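Home Forums Rules New Posts Log In

Town Talk > Clenwood > Shared laundry room hours

dyeoman_3B
So they've changed the laundry hours again. Sign went up Monday. Closes at 8 now, used to be 10. I work till 6, by the time I've eaten there's time for one load if both dryers are free and they never are. Anyone else in the Clenwood building annoyed or just me

tariq_m
Not just you. I asked at the office and got told it's noise. From who?? The room is under the parking ramp.

NoreenA
It's from me, partly. I'm right over the back dryers — the ramp only covers half of it. Somebody runs sneakers through at 9:45 and my bed shakes. I asked for 9, for what its worth. 8 was their idea.

dyeoman_3B
Ok 9 I could live with. Didn't know there were apartments over it.

atifg
I gave up on the machines for anything small. Fleece, microfiber, all that I do in the sink at night and it's done by morning. The dryers wreck it anyway, comes out stiff and full of everybody's lint.
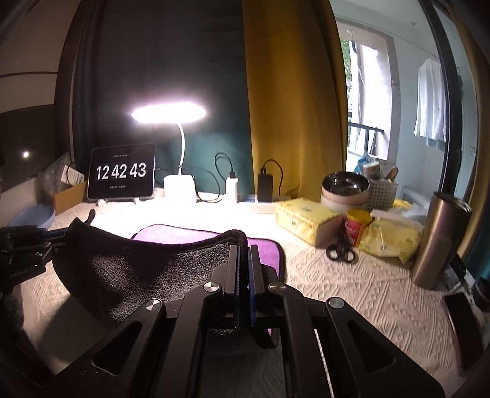 Big stuff like sheets is the real problem. I go to Collero on the corner, 20 minute walk with a bag but the big washers take 3 loads in one. Worth it every other week.

tariq_m
Collero put the price up in March. And shouldn't have to walk anywhere, laundry is in the lease. Mine says "access to on-site laundry," I looked.

NoreenA
Access, yes. Doesn't say till 10.

tariq_m
Doesn't say till 8 either

duvan_nina
Ex-landlord here (2 units over in Jurnarthorpe, sold up, never again). If the hours are printed in the lease or the house rules you signed, they usually need to give notice. If it's only ever been a sign on the door, different story. Read the rules packet, not the lease. And write to them, don't call. Calls go nowhere.

dyeoman_3B
Packet says "posted hours." Ugh

duvan_nina
Then you're asking a favor. Ask nice, get signatures.

atifg
Or go at lunch. I work from home three days and I've never once had to wait at 12:30. Put a load in, eat, move it over, back at the desk before one.
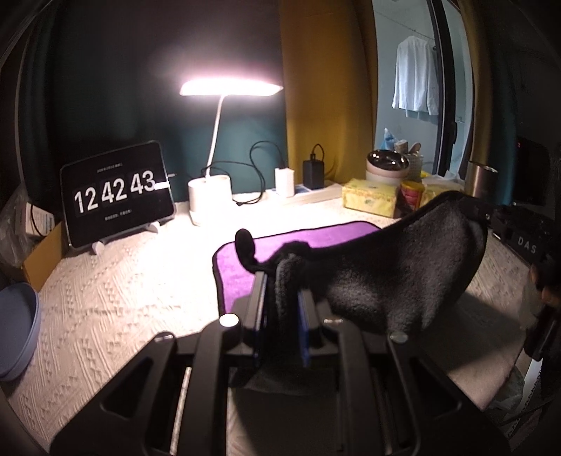

Saturday before 8 is dead too. Sunday forget it.

dyeoman_3B
Great for you Atif but I'm in Butt all day, can't exactly pop home at lunch

atifg
Fair. Wasn't telling you to, just saying when its quiet. Could take a load down for you on a weekday if you leave the bag with me. I'm serious, I'm down there anyway.

tariq_m
And this is how they get away with it. Everyone works around it and the sign stays up. We pay enough for this place, I'm not handing my socks to a neighbor because the office can't deal with one loud dryer. Fix the dryer. Put a mat under it.

NoreenA
I asked for a mat. Twice! They said it's a fire thing. Don't know if that's true.

duvan_nina
Never heard that one. There are rubber pads made for it, people put them under washers all the time. Ask them to show you where it says no.

NoreenA
OK I will. If they do pads I don't care if it's open till 10, except the sneakers. Please no sneakers.

dyeoman_3B
Deal. I'll type up a letter tonight — 9 pm closing, pads under the back ones, shoes only before 6. Tariq you signing or not

tariq_m
I'd sign for 10.

dyeoman_3B
Its going to say 9

tariq_m
Fine. Slide it under my door. Still think its weak

atifg
I'll sign. Also somebody left a whole basket of towels on the folding table since Friday, can whoever that is please come get them

dyeoman_3B
...thats me. Coming down now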